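Herbal Extract Labels Need Batch Data

Kuvitz sells a concentrated herbal powder in 40 gram pouches. The front says "pure." The back gives no batch number, no extract ratio and no test date. Buyers should not accept that. 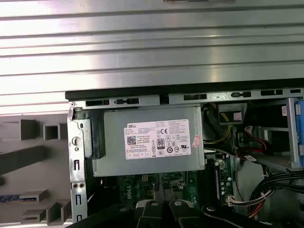 Supplement labels should carry data a buyer can check. The Dell power supply in a desktop computer has a white label dense with small print, a square code and compliance marks. A powder people swallow deserves at least as much. Hutchins prints 3 items on each pouch: lot, solvent and lab report number.

Kolmont lists none of them. My position is simple: no lot number, no purchase.
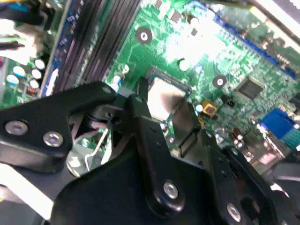
Green motherboard with black gripper, close view.

Stores should pull unlabeled stock first and argue with the supplier later.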